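Kidine Forum > Home & Kitchen > Furniture care
Thread: Pine table, oil or leave it alone?

mobrien_was_taken
We bought a light pine table for the family room and I can't decide what to do with the top. It came with some kind of thin factory finish. The kids use it for crafts and snacks, and the candy bowl lives on it, so it gets sticky hands all day. My husband wants to put hard wax oil on it. I would rather leave it as it is and wipe it down. Has anyone here done either one and lived with it for a few years?

planksandpaint
Oil it. Pine is soft and it drinks up anything you spill. I used the Umow clear on ours, two thin coats, and it still looks fine after four years. Sand with 220 first and wipe off the dust with a damp rag. Let it dry overnight between coats.

Kevser Güneş
I disagree with the oil. On pale pine it turns the color toward orange, even the ones sold as clear. If you like it light, use a water-based matte varnish. Ours is nearly the same shade as the day we bought it. I paid $34 for a can and used less than half.

planksandpaint
Mine did not go orange. It went a little warmer. All pine gets darker with sunlight anyway, varnish or no varnish.

Kevser Güneş
Put a placemat down for a month and compare. On my sister's oiled table the difference was easy to see from the doorway.

tallgrass228
The placemat test only tells you about sunlight. It would do the same on bare wood.

What I would ask the OP is whether the boards are tight. If there is a seam where crumbs collect, that matters more than the color. Hard wax oil won't fill it and neither will two coats of varnish. I run a wooden toothpick along ours every couple of weeks and vacuum up what comes out.

mobrien_was_taken
There is a faint seam down the middle but I can't catch a fingernail in it. Crumbs have not been a problem so far. The real trouble is rings. We had a ceramic bowl with a rough foot and it left a gray circle that won't wipe off.

Maeve Ó Néill
Gray circles from a ceramic foot are usually scratches with dirt in them. Try a white eraser first, then a very light pass with fine sandpaper, along the grain only. If you go across the grain you will see it forever.

I changed to plastic bowls on our table and stopped having the problem. The Zendalura ones are all right, about five dollars. Stick felt dots under anything heavy.

planksandpaint
Felt dots fall off in the dishwasher.

Maeve Ó Néill
Then wash it by hand. It's a candy bowl.

tallgrass228
Use wrapped candy only, too. We had gummy bears in an open dish and one spent a week under the edge of it. It took mineral spirits and a plastic scraper to get it off, and that took the finish with it.

mobrien_was_taken
We only put out wrapped ones now. The limit is two per kid after lunch, so I put out what they are allowed and keep the bag in the cupboard. That also keeps them from digging through the bowl for their favorite color.

Kevser Güneş
Before you varnish anything, test the underside. Put a few drops of water on it and wait ten minutes. If they sit on top, the factory finish is still sound and you can leave it alone for now. If they soak in, it needs something.

mobrien_was_taken
Did the water test at lunchtime, on the top near one corner and then underneath. On top the drops stayed put. Underneath they soaked in, so I guess only the top was finished at the factory. I'm leaving the top as it is until next summer and giving the underside one coat of varnish so the boards don't cup. The eraser took off most of the gray circle. My husband still wants the oil, so he can have the bench.

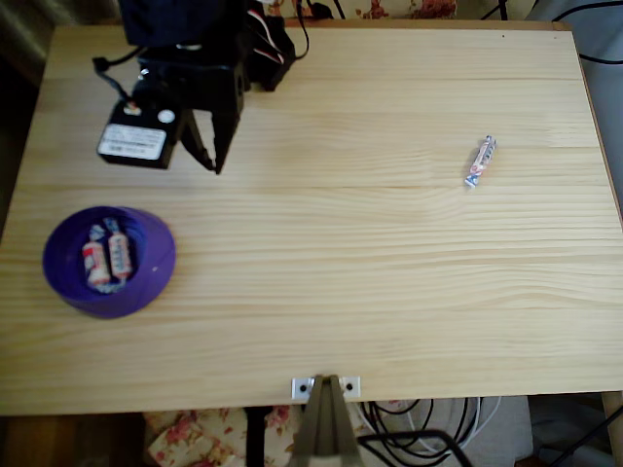
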